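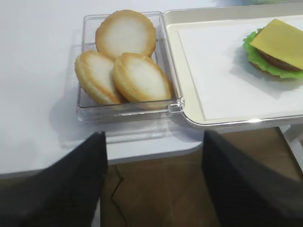
Hina Kakakhel asked after the first practice run whether we were testing the policy or testing the operators, and the rest of this section is mostly an attempt to answer her. Both, at this stage. We think the two can be pulled apart, see 4.3.

**Figure 3.** Wrist view, burger task. Buns in the clear tray, burger part way built on the paper-lined serving tray.

### 4.2 Burger assembly

Task chosen by the student team, not by us. Toy food, two trays, one arm. Goal is a full stack on the serving tray with the top bun last. Sounds easy. The bun halves are the hard part - they lean on each other in the tray and the pose is different almost every reset, so a fixed grasp height fails quickly. Lettuce is thin and has a ruffled edge, second worst.

Demos were collected by the Zerkemley club over one term, 221 in total after cleaning. We threw out runs where the operator paused for a long time or re-grasped more then twice. Clean-up rules were written down late (our fault) and the first batch was filtered by hand, so expect some inconsistency there.

Two policies compared. Mollulari is the baseline the club already had from the previous year. Rilow is the same network with wrist view only, no overhead input. Same demos, same training length, same arm. Seeds differ.

Scoring: one point per layer placed and still in place when the arm goes home. A layer that slides but stays on the stack counts. A layer on the paper next to the stack does not. Kakakhel argued for half points on slides, we did not adopt this.

### 4.3 Operator effect

To seperate operator from policy we held out all demos by one operator at a time and retrained. 4 operators, so 4 retrains per policy. The spread between retrains is larger than the gap between Mollulari and Rilow on the bun step, smaller on the cheese step. So for buns we make no claim about which policy is better. Operators approach the leaning bun in different ways - some pinch the rim from above, some come in low from the front - and the policy seems to average these into something that does neither well.

Fixing a single approach in the operator guide is planned for the December round.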